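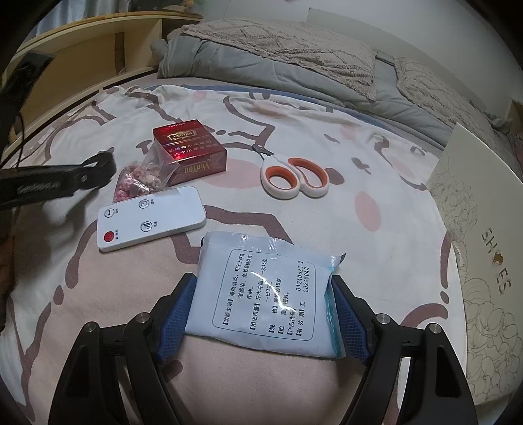
Sachet, 15 g, best before April 2026. Bedsheet not for sale.

Topic: What do you all pack for a cold when you travel?
Board: Long Trips and Slow Trains

saltcod_17
Off to Pullura in October, two weeks, one carry-on. Every year I come down with something by the third night and spend a morning miming "phlegm" at a pharmacist. I'd like to retire the act. My current kit is tissues, lozenges, and the sachet up top, the kind you stir into hot water. What's in yours?

mrs_lintel
Salt. You gargle it. Every rental kitchen on earth has salt and it weighs nothing if it's already there.

quietcar
Counterpoint: the rental I had in Pullura had a fondue set, 9 egg cups and no salt.

saltcod_17
Was that the Benedetti place over the bakery? I'm booked there. Please say no.

quietcar
You'll love the egg cups.

dunmore_b
I quit packing medicine years ago. They have drugstores abroad. People live in these towns and get colds in them. You're hauling a clinic around for a sore throat.

mrs_lintel
Spoken like someone who has never needed a drugstore on a holiday afternoon. The one in Pullura shuts at noon and reopens when it feels better.

dunmore_b
Then you lie down and drink tea. It's a cold.

overpacker
My bag has 16 kinds of thing in it and I've used 2 of them. I regret nothing. Leave everything in the original box with the leaflet, by the way. I decanted mine into a mint tin once to save space and spent the whole vacation too scared to take any of it.

hollis_w
Seconding the box. Also check the rules for wherever you're going, some places are fussy about what comes in, and ask your own pharmacist before mixing anything with what you already take. Yes, I'm fun at parties.

saltcod_17
Fair. The sachets say 15 g a time, three times a day, in boiled water, so I now need a kettle more than I need a bigger bag. Does the Benedetti place have one?

quietcar
It has a saucepan with opinions.

overpacker
Get the Urnunel folding kettle. Mine has been to more countries than my sister.

dunmore_b
A folding kettle. For a cold. In a town with cafes.

ferrykid
If you're changing boats at Ada, the snack bar on the dock will fill a thermos for free if you buy a roll. The roll is terrible. Feed it to the gulls and they'll leave you alone until the ferry comes in.

mrs_lintel
They will not leave you alone. I fed them once and lost a glove.

saltcod_17
So the list is salt, kettle, thermos, spare glove. I'll report back in October, probably hoarse.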